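Startseite > Über uns > Wer wir sind

Diese Website verwendet Cookies, damit der Kurskalender richtig funktioniert. Sie können in den Einstellungen Ihres Browsers widersprechen.

Lesezeit: 4 Minuten

Über die Sprachschule Clidari

Die Sprachschule Clidari ist eine kleine Schule für Erwachsene in Ornov. Wir unterrichten Deutsch, Englisch und Irisch. Gegründet wurde die Schule von Bernadette Mulcahy, die damals mit zwei Koffern und einem Wörterbuch aus Irland gekommen ist und zuerst in ihrer Küche unterrichtet hat. Die Küche wurde bald zu klein. Heute haben wir vier Unterrichtsräume in der Indulviller Straße, im zweiten Stock, über der Apotheke. Der Aufzug ist neu und fährt bis zu uns hinauf.

Ich selbst bin als Schülerin an diese Schule gekommen und später als Lehrerin geblieben. Deutsch ist nicht meine Muttersprache, und ich schreibe diese Seite trotzdem gern. Wer bei uns anfängt, soll von Anfang an wissen, dass man in einer fremden Sprache arbeiten kann, auch wenn man bei den Artikeln noch manchmal überlegen muss. Von unseren sieben Lehrkräften haben fünf die Sprache, die sie unterrichten, als Erwachsene gelernt.

Wie wir unterrichten

Unsere Gruppen sind klein. Eine Stunde beginnt immer mit einem Gespräch, zum Beispiel über das Wetter, die Arbeit oder den Bus, der wieder nicht gekommen ist. Erst danach kommt die Grammatik. Das Lehrbuch benutzen wir, aber wir folgen ihm nicht Seite für Seite. Frau Mulcahy hat für die Anfängerkurse eine eigene Mappe geschrieben, die sie jedes Jahr im Dezember überarbeitet. Die Mappe heißt bei uns »Noiphan«, nach dem Namen der ersten Figur, die darin vorkommt: Herr Noiphan sucht eine Wohnung und muss mit vielen Ämtern telefonieren. Bis zum Ende der Mappe hat er die Wohnung gefunden und versteht auch den Mietvertrag, zumindest zum größten Teil.
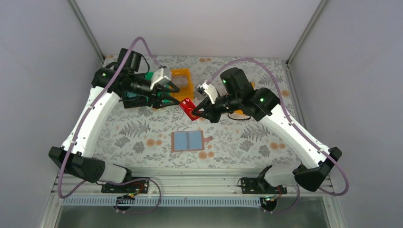

Der Wortschatz wächst bei uns in Themen. Im ersten Halbjahr sind es Familie, Wohnen, Einkaufen und Gesundheit, im zweiten kommen Arbeit und Behörden dazu. Neue Wörter werden in ganzen Sätzen gelernt, und die Sätze sollen ruhig etwas genau sein. »Die Karte ist rot« kann jeder nach dem ersten Abend sagen. »Die rote Karte wird schräg über dem geblümten Untergrund gehalten« verlangt schon das Passiv, eine Präposition mit Dativ und zwei Adjektive mit der richtigen Endung. An solchen Sätzen arbeiten wir lange, und niemand muss sich schämen, wenn es beim dritten Mal noch nicht stimmt.

Zu jedem Kurs gehört auch das Schreiben. Die Teilnehmenden führen ein Heft, in das sie jede Woche einen kurzen Text eintragen. Wir korrigieren mit Bleistift und nur das, was im Kurs schon besprochen wurde. Manche Hefte sind nach einem Jahr voll, andere haben nach zwei Jahren noch leere Seiten. Beides ist in Ordnung.

Die Bibliothek

Im Flur zwischen den Räumen steht unsere Bibliothek mit 2.000 Büchern. Die meisten haben wir geschenkt bekommen, einige hat Frau Mulcahy auf Flohmärkten gefunden. Es gibt Krimis, Kochbücher, Gedichte und eine ganze Reihe über Vögel, die erstaunlich oft ausgeliehen wird. Ausleihen kann jeder, der einen Kurs besucht. Man schreibt seinen Namen in das blaue Heft und bringt das Buch zurück, wenn man fertig ist.

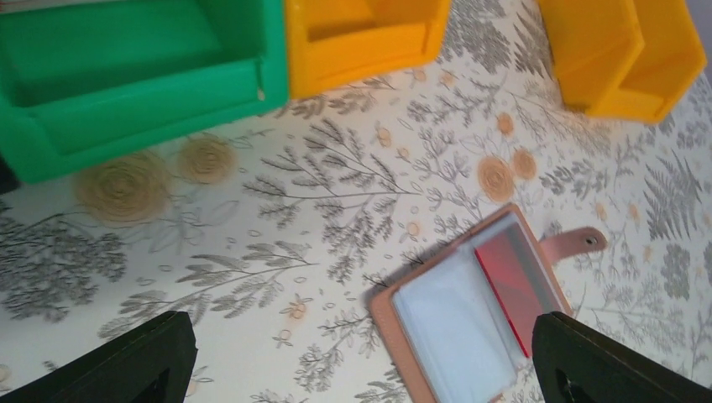 Muss ich vor dem ersten Kurs einen Test machen?

Ein schriftlicher Test ist bei uns nicht nötig. Wir laden Sie zu einem Gespräch von zwanzig Minuten ein und schlagen Ihnen danach eine Gruppe vor. Wenn die Gruppe nicht passt, können Sie in den ersten zwei Wochen ohne Kosten wechseln.

Wer zu uns kommt

Im letzten Kursjahr haben 93 Personen bei uns gelernt. Viele arbeiten in der Pflege oder im Handwerk und kommen nach der Schicht, deshalb beginnen die Abendkurse erst um 18.30 Uhr. Andere sind im Ruhestand und wollen mit den Enkelkindern sprechen, die in einem anderen Land aufwachsen. Die Irischgruppe ist die kleinste und die lauteste. Sie singt auch, und man hört es leider bis in den Deutschkurs.

Einmal im Jahr kochen wir zusammen. Jede Gruppe schreibt ihr Rezept in der Sprache, die sie lernt, und eine andere Gruppe muss danach kochen. Im letzten Jahr hat jemand Esslöffel und Teelöffel verwechselt, und die Suppe war sehr salzig. Seitdem stehen beide Wörter auch in der Mappe.

Besuchen Sie uns

Das Büro ist am Vormittag von 9 bis 12 Uhr geöffnet. Sie können ohne Termin kommen, wenn Sie nur eine Frage haben. Für ein Einstufungsgespräch melden Sie sich bitte vorher an. Eine Probestunde ist in allen Gruppen möglich, außer in der letzten Woche vor den Ferien.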